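I sold my car in February and people keep asking how it's going, so I'm putting it all in one thread. I live in Orville, I work in Merunley, and the two are joined by one highway and one bus route. Long thread, mute me if you need to.

First, this wasn't a big statement. The transmission went. The repair quote was more than the car was worth and I didn't want another loan. I told myself I'd try it for a month and then look at used cars. I haven't looked yet.

The bus first. It's the 30, and it goes from the Orville post office to the Merunley transit center. On weekdays it comes once an hour, more often in the early morning. On Saturdays it comes every 2 hours. On Sundays it doesn't run.

The Sunday thing is the biggest adjustment by far. If you live in a city you won't get this. I used to do all my errands on Sunday. Groceries, hardware store, library drop box, visiting family in Skorholm. All of that had to move to some other day or stop.

The ride itself is fine. It takes longer than driving did, but I read. I had stopped reading books and now I'm back to reading books. The seats on the newer buses are harder than on the old ones and the heat is better.

Fares. A monthly pass costs less than I used to spend on gas, and that's before insurance. My insurance was 320 a quarter and I'd been paying it for so long that I had stopped seeing it as money. The first quarter without that bill I noticed.

I did put part of that aside for taxis and it goes faster than you'd think. One late shift that runs past the last bus and you've spent what you saved that week. I've learned to say at the start of the shift when I need to leave, and my manager has been decent about it.

The last bus out of Merunley is the thing that runs my life. If you're thinking of doing this, look up the last bus before you look up anything else. The first bus will be fine. It's the last one that decides whether you can see a movie.

Things I got wrong at the start:

I trusted the app. The app shows you the schedule with a little bus icon on it, and I took the icon for the real bus. Some days it is. Some days it's just where the bus should be. I stood in sleet watching that icon drive past me.

I wore my old shoes. When you drive everywhere you can own shoes that look fine and leak. I walk to the post office stop, then from the transit center to work, then both again in reverse. I bought one good pair of waterproof boots and that fixed more than any other purchase.

I bought groceries like I still had a trunk. First trip I got a big jug of detergent, a bag of potatoes, milk, and a watermelon on sale. I made it home but I had to stop and put everything down at every corner. Now I carry a backpack plus one bag and that's the limit. If it doesn't fit, it waits.

Groceries in more detail because this is what people ask about most. Satti, the small market by the post office, is more expensive than the supermarket out on the highway. I used to skip it for that reason. Now I buy most things there and my total is lower, because I only buy what I can carry and I don't throw as much out.

They also hold things for you if you call ahead. I lived here for years without knowing that. The bread is good on the days they bake it and just okay the day after.

For the heavy stuff (rice, cat litter, detergent) I get a delivery. The fee is the same whether I order a little or a lot, so I save it up and do one big order.

Skorholm is the hard one. It's not far on a map but no bus goes there. In the car I never thought about it. Now I either get a ride with a cousin or I ride my bike on the old rail trail, and the trail isn't plowed, so that's a no for part of the year.

I see my family less than I did. I don't want to leave that out. We talk on the phone more, and when I go I stay overnight instead of leaving after dinner. The visits are longer and there are fewer of them. My aunt thinks the whole thing is ridiculous and has offered me her old sedan more than once.

The bike. I had one in the shed already. New tubes, new brake pads, a rear rack, and lights front and back. It works for anything inside Orville. I don't ride on the highway and I wouldn't tell anyone else to. The shoulder comes and goes and the trucks don't.

The bus has a rack on the front that takes bikes. Learn to use it on a day when you're not in a hurry. There's a hook that goes up and over the front wheel and it's stiff. The driver isn't allowed to get out and help on our route, or that's what I've been told.

Planning. This is the part I didn't expect to have to write about. With a car you can decide at 6 to be somewhere at 6:20. Without one I need to know the shape of the week before it starts, mainly the dentist type stuff, anything with a fixed time on the Merunley side.

I tried to keep it in my phone and it didn't work for me. I'd see the appointment but I wouldn't see that the bus before it got me there late and the one before that meant leaving an hour early. I needed to see the whole week at once.

So I hung up a cheap whiteboard by my desk at home. Days across the top, morning, afternoon, and evening down the side. Blue is buses. Red is anything with a fixed time. Black for everything else, when I can find the black one.

Sticky notes are for things that don't have a day yet. Haircut, return the router, post office. When a trip comes up that passes that place, the note goes on that day. I get a lot of small errands done this way that I used to put off when I could have driven to them any time.
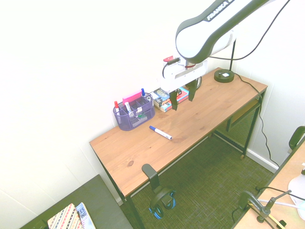
Blue cap is the one I use most. Sticky notes stand up in the purple organizer.

I wipe the board and redo it on Thursday night. I tried Sunday night first because that felt like the normal time to plan a week. But by Sunday it's too late to fix the weekend, and the weekend is where the bus is worst.

Buy markers with a decent tip, by the way. The dollar ones leave a ghost after a couple of days. A little rubbing alcohol on a rag takes it off if you're already stuck with that.

Weather. Rain is fine with a real jacket. Snow is fine if the sidewalks are shoveled, and in Orville that depends on which block you're on. Ice is the one that gets me. I bought the pull-on cleats and felt silly for one morning.

Heat is harder than I expected too. The post office stop has no shelter and no tree. I wrote to the town asking for a bench and a roof. I got a form letter back. I wrote again. There's a bench there now but no roof, and I have no idea if my letters had anything to do with it.

People. There are 4 of us who get on at the post office for the same morning bus. For weeks we just nodded. Then the bus didn't come one day and we split a cab, and now we talk. I know whose kid is in band and whose knee is bad. I never got that from driving.

If one of us isn't there, somebody asks the driver to hold a second. Most of the drivers will.

What I miss: going to the lake on short notice. Leaving a party when I want to leave. Keeping junk in the trunk in case I need it. Singing. You can't sing on the 30.

What I don't miss: the inspection, scraping the windshield, parking at work, the noise it made in the last year that I pretended not to hear.

Who this won't work for: anyone with small kids in two different places, anyone who works nights, anyone living past the last stop. I have one job with regular hours and a ten-minute walk to the bus. That's luck, and I'm not going to tell my neighbors they should do what I do.

A few questions from the replies:

Do I rent a car sometimes? Yes, for a full weekend when I need to move something or go a long way. The rental place in Merunley closes early on Saturday, so you have to pick up before noon or you're out of luck.

Do I borrow cars? I try not to. I did it a lot in the first month and I could tell it was wearing on people. If I do borrow one I bring it back with a full tank.

How do I get the cat to the vet? In the carrier, on the bus, on my lap, with a towel over it. She complains until the highway and then goes quiet. The vet is a short walk from the transit center. I call first to make sure they're running on time.

Am I going to buy another car? I don't know. If they cut the Saturday buses, and there's a proposal to do that, then probably yes. There's a comment period open on the county site. If you live on the 30 line and you use it on weekends, please send something in, even one sentence with your stop and the time you ride.

I'll add to this when I hear about the Saturday buses. Going to bed now, I'm on the early one.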